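Painted Blocks and a Maple Board: A Talk with Humaira Mohmand

Humaira Mohmand has been making wooden blocks for 11 years, first at her kitchen table and now in a rented unit behind a tile store. She sells under the name Britby. Most of what she makes is for children under six: cubes, cylinders, triangles, stars and a few other plain shapes, painted in four colors. She also makes the boards that go under them.

We met in the afternoon, while a batch of paint was drying in the back room. She had sawdust on both sleeves and kept getting up to check on things.

She did not start out in woodwork. She spent her twenties doing alterations and curtain work, and she says that is where she learned to measure.

"If a curtain is off by a quarter inch, you see it every day for years," she said. "A block is the same. You set two cubes next to each other and if one is taller, a child will find it before you do."

Her first set was for a nephew. She bought a length of dowel and a square post at a lumberyard and cut them by hand with a miter box. The cylinders came out fine. The cubes did not.

"They were almost cubes," she said. "He stacked five and they leaned. He thought it was great, but I took them home again and sanded them for a week."

She now cuts on a table saw with a stop block clamped to the fence, and she has a rule about changing the setup in the middle of a run, which is that she doesn't. If the stop gets bumped, everything cut after the last check goes in the scrap bin. The scrap goes to a neighbor with a wood stove, before any paint touches it.

The star is the shape people ask about most. It is also the one that takes longest. She cuts it on a scroll saw from thick stock, following a paper pattern glued to the face, and then rounds the points by hand with a strip of sandpaper.

"The inside corners are the hard part," she said. "The points you can always sand. The inside corner, you get one try with the blade. I throw out more stars than anything else."

She has been asked to leave the star out and sell a cheaper set. She tried it one winter under the name Tritus. It sold poorly and she still has 20 of the boxes, flattened, under a bench.

The triangles are simpler, but she had trouble with the corners there too. Early on she left them crisp, because they looked better on the table at craft fairs. Then a crisp corner got dropped on a tile floor and a chip of paint came off with a sliver of wood behind it. She takes the edges down a little now, by feel, with the paper folded over her thumb.

On color she is firm. There are four: red, yellow, blue and green. People write to ask for pink, gray, or what one customer called oatmeal. She says no to all of them.

"I had a lady tell me the red was too red," she said. "I said, what would you like it to be? She bought them in the end. She said her daughter carries the red one to bed."

The paint is water based and goes on in thin coats. She sands lightly after the first coat, when the grain has lifted, and wipes everything down with a damp cloth. The last coat is the one she worries about. If the room is too cold it dries cloudy, and in December she sometimes loses a whole tray.

"You can't hurry it," she said. "I've stood there with a hair dryer. Don't do that."

The boards came later. A preschool teacher named Dehua Shi had bought a set for her classroom and told Mohmand that the children liked the blocks but kept losing them off the edge of a low table, or trying to stack on carpet. She asked for something flat to put down that would mark out a place to play.

Mohmand made the first one from pine. It dented within a month. She switched to maple and has stayed with it.

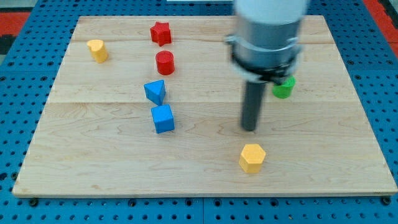

Maple costs more and is harder on her blades, but it takes a beating, and she likes it pale, without stain. She glues up a board from planks and spends a good while moving them around on the bench before she picks an order. She does not try to hide the seams.

"Some customers want one solid piece," she said. "I tell them a wide piece will cup. You get a wobble in the middle and then nothing stands up right. Planks stay flatter. And I like seeing where they meet. The kids use the lines anyway. They make roads."

She also leaves the figure in the wood when she finds it. A lumber dealer she buys from, Farooqui, used to set the swirly pieces aside for furniture makers. Now he calls her first. She does not charge extra for them.

Finishing a board takes her longer than gluing it. She scrapes off the squeeze-out while it is still rubbery, sands in stages, and rubs in a thin coat of oil and wax. The end grain drinks more oil than the face does and dries a shade darker. One buyer sent a board back over this, thinking it was a stain.

"I wrote her a letter and explained it," Mohmand said. "She kept the board. We still send each other cards."

Shi has four of the boards in her classroom now. She told me by phone that she puts out only a few blocks at a time on each one.

"If you give them the whole box, they dump it," Shi said. "If you put out a handful with some space in between, they look first. They pick one up and put it somewhere else. Somebody will sort by color and somebody else will mess it up, and then they have to talk about it."

Mohmand has taken up that advice in the leaflet that goes in each box. The full set has 56 pieces, and the leaflet tells parents to start with fewer than that and keep the rest on a shelf.

Her biggest order so far came last year from Zomavstead, a family center two towns over, which wanted sets and boards for every playroom. She hired a high school student to help with the sanding and finished a day late. She would take another order like it, she said, but she would ask for more time.

For now she is working on a smaller board that fits on a high chair tray. The first few slid around too much. She is trying cork on the underside, and she has not decided how to attach it. Glue alone peeled at the corners after washing. She showed me one with a shallow recess routed out of the back, so the cork sits down inside the wood, and then she went to check on the paint.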